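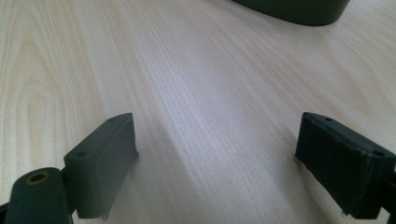 **Jevisier Mobile Club – phones and gadgets**

1/ Good evening to all. I write a few posts about the new Olik tablet, because many members asked me if it is worth to wait for it. I have read everything I could find, so you don't have to.

2/ First, the name. The shops wrote "Olik 3" on their lists in May, but the company itself says only "the new Olik". I will call it Olik 3, it is shorter.

3/ The screen is the same size as before. What changes is the border, which becomes thinner on the long sides. Teemu Suominen thinks this will be bad for people who hold the tablet in bed, and I agree with him. Where do I put my thumb?

4/ The chip is from Kong. Last year they had a problem with heat in the small phones, and I hope that a tablet has more space for the warm air. There is no test yet, so please do not believe the charts that go around this week.

5/ Battery: the leak says six hours of video. My old one promised more than this and gave me less – so I wait for real numbers from real users.

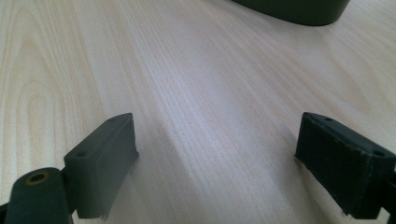 6/ The pen. I know many of you want to hear about the pen. It is sold separately again, and the old pen will not work with the new tablet. This is the part that makes me a little angry. I bought the old pen in winter and it still writes very well.

7/ Gwilym Bevan asked if the keyboard cover from Brernurus fits. The magnets are in the same place according to the drawings, but the camera moved to the corner and the hole in the cover did not move. You can type, but you can't take photos of anything except the inside of the cover.

8/ Software updates are promised for three years. For the previous model it was two years, so this is better, but I would like to see it written on the official page and not only in an interview.

9/ Price is still unknown. If it stays the same as now, I will buy the small version in gray. If it goes up, I will keep my tablet and change only the battery. The repair shop near the station does it while you drink a coffee.

10/ On Saturday I will add the answers to your questions under this thread. Please write which model you have now and what you use it for – reading, drawing, school – because the answer is different for each. Teemu has the previous Olik with the big memory and can tell you how it works with large drawing files.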